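Teaching by hand: our teleoperation gallery

Home | Projects | Gallery | Notes | Contact

I've been meaning to put this page together since October, and now that the kitchen tasks are well under way I've finally run out of excuses. It's about the part of our work I love best, which is showing a robot how to do something by doing it yourself, with its arms following yours. We call the project Skikeck (pronounced the way you'd like, we've given up correcting people). Most of what we do is in a simulated house, and everything on this page comes from there.

If you're new to all this, the idea is simple enough. A person puts on a headset, picks up a pair of hand controllers and sees what the robot sees. Move your left hand and the left arm moves. Squeeze the trigger and the gripper shuts. Every movement is saved as you go, and one complete go at a task is what we call a demonstration. Gather enough good ones and you can train the robot to have a try by itself. I still get a thrill when that happens, even when it makes a mess of it!

A bit about the set-up

The software we use for the remote control is called Pemita. Euan Leckie wrote most of it, and he is also our best operator by a long way – he can pick up a pen and put it down again while chatting about his allotment. Pemita handles the link between the controllers and the robot's joints, and it has one feature I'd miss terribly if it went. Hold down the side button and the arms freeze, so you can shift your own hands back to somewhere comfortable and carry on from there. Before we had that, people finished tasks with their elbows up round their ears.

The rooms come from a set we named Grernia. Each has its own layout, and the walls, floors and furniture get swapped about so that the robot doesn't learn one kitchen off by heart. Some of the colour choices are frankly wild. I've grown fond of them.

The numbers so far

We have 198 demonstrations saved for the counter tasks, and 116 of those have been checked and kept for training. The rest are either waiting to be looked at or were set aside for things like dropped objects, long pauses, or an operator who forgot which task they'd been given (me, mostly). We keep the failed ones too, in a separate folder, and they're wonderful for showing to new people.

What makes a good demonstration

Smoothness, more than anything. A slow, steady reach is far more use to us than a quick one with a wobble at the end. We also ask operators to pause very slightly before they close the fingers, so that there's a clear moment of "now I'm about to grip" in the recording.

The other thing is the arm you aren't using. When you begin, you forget all about it and it drifts wherever your spare hand drifts – down by your side, into the worktop, once straight through a row of mugs. Euan's rule is to lift it up and out of the way, keep it over clear floor, and leave it there until you want it. It feels silly for the first ten minutes, standing with one hand in the air like someone hailing a taxi, and then you stop noticing.

Looking through the head view also takes practice. Your own robot body takes up a fair bit of what you can see, and you have to lean to get a proper look at anything close in. Depth is the hard part. Things on a worktop look nearer than they are, and almost everyone closes the gripper too early on their first day. I did it for a week!

From the kitchen
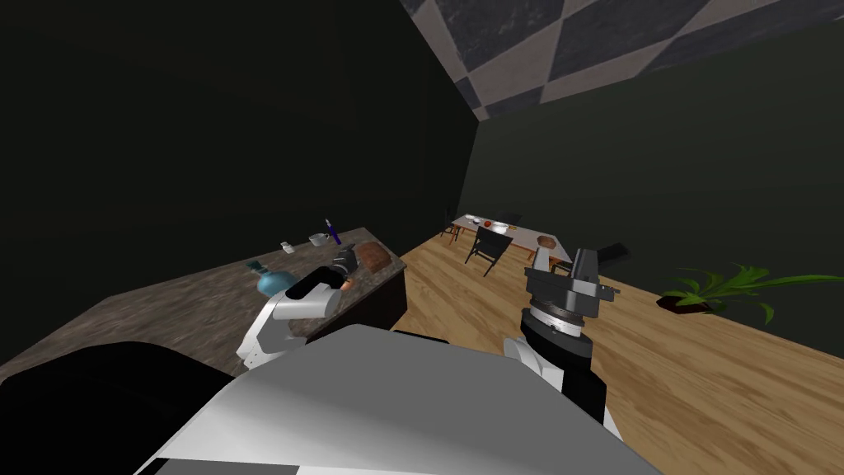

Round things are a proper challenge, by the way. A box gives you flat sides to line up with, but something curved will roll or twist if you come at it even slightly off centre, so we teach people to bring the fingers in low and level and let both sides touch together. It's also where I've seen the biggest improvement in our newer operators. Six of us now take turns in the headset, and each person has a style you can spot in the recordings. Euan hardly moves his wrist. I move mine far too much, and the robot has picked up the habit from me, which makes me laugh every time I see it.

Coming up next

We've started planning a longer set called Chisholm, with 64 tasks that use both arms together: holding a bowl still while something goes into it, passing an object from one gripper to the other, that kind of thing. I've had a go at a few of the early ones and they are hard work but tremendous fun. The first handover I managed took so many tries that I cheered out loud with the headset on and frightened the dog.

I'll add more pictures as we go. If you run a similar project and would like to compare notes on getting steady demonstrations out of beginners, please do write in through the contact page. I'm always happy to talk about it.

Back to Gallery | Next: Operator notes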